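Consumer Behavior and Clothing Claims
Handout 7: What "durable" means on a label

Read before class on Tue 20 September. Bring the worksheet from Handout 6, filled in.

1. The claim

Almost every maker of everyday pants now says its product lasts. Very few say how long, under what use, or compared with what. "Built to last" is not a measurement, and a court would have a hard time calling it a promise. Treat it the way you would treat "delicious" on a can of soup.

Some brands do give a number. The Trukby catalog in your reader says its work jean survives "200 washes." Survives in what sense? The catalog doesn't say whether color loss counts, whether shrinkage counts, or what water temperature was used. A pair that has gone pale and lost an inch at the hem may still have "survived."
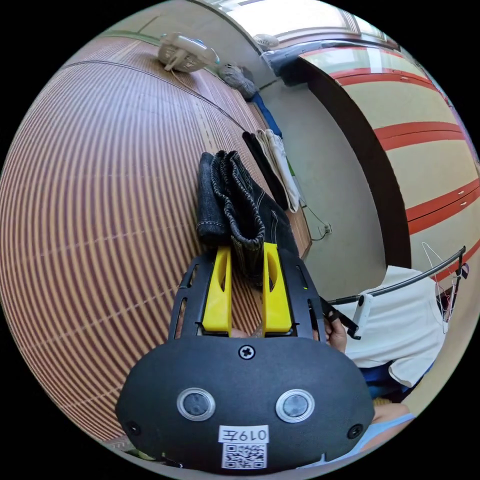 The second problem is who did the washing. If the maker ran the test, picked the samples and wrote the pass mark, you have an advertisement with a number in it. That doesn't make the number false. It does mean you can't lean on it until somebody outside the company gets the same result.

2. Rub tests and what they leave out

The usual lab method rubs a flat piece of fabric against a rough surface until threads break. It is cheap and it can be repeated, so people like it. It tells you something about cloth. It tells you much less about a garment, which also has seams, rivets, a zipper and a person inside it.

Norine, the second brand in the reader, reports a rub score for its denim and then uses that score to sell the whole jean. Look for the jump in the wording: paragraph one says "fabric," paragraph two says "jeans." Mark the spot where it changes.

Folding is another gap. Cloth creased along the same line over and over can wear at the crease, and a flat rub test has no crease in it. Storage habits almost never come up in the sales copy.

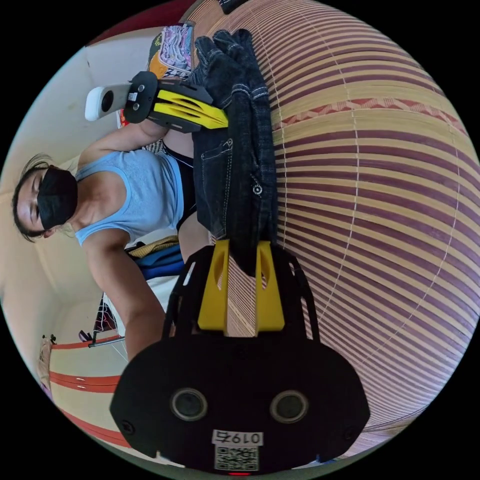
Fig. 2. Dark blue jeans folded lengthwise.

3. Stretch

Adding stretch fiber makes pants easier to sell in the store, where the customer bends once or twice in front of a mirror. What it does to the life of the pants is argued over, and the Huamán survey is weaker evidence than its summary suggests. It had 39 people in it. They filled out the form in July, from memory, and were asked to recall when each pair "started to go." I would not bet lunch on it.

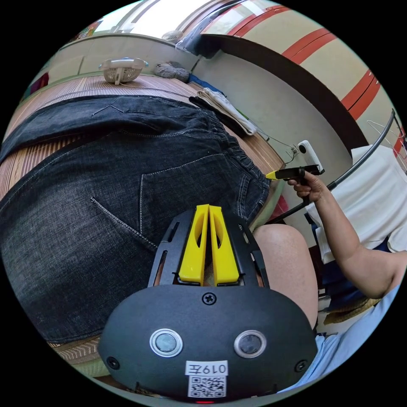
Wear is also uneven, and an average hides that. The seat, the knees and the inner thigh take most of the strain, while other parts can look new for years. Shorts complicate things further. With a pair like the dark gray denim ones in Fig. 3, a bent knee is bare and puts no rubbing on the cloth at all, so any figure based on knee wear is useless for them. The elastic waistband is a separate matter, and a rub score says nothing about that either. Ask which part of the garment the claim covers.

4. For class

Pick 2 claims from the Nomon flyer (last page of the reader). For each, write down who tested it, what was tested, and what would count as failure. If the flyer doesn't say, write "not stated." Do not guess on the company's behalf.

Half a page is enough. Handwritten is fine if I can read it.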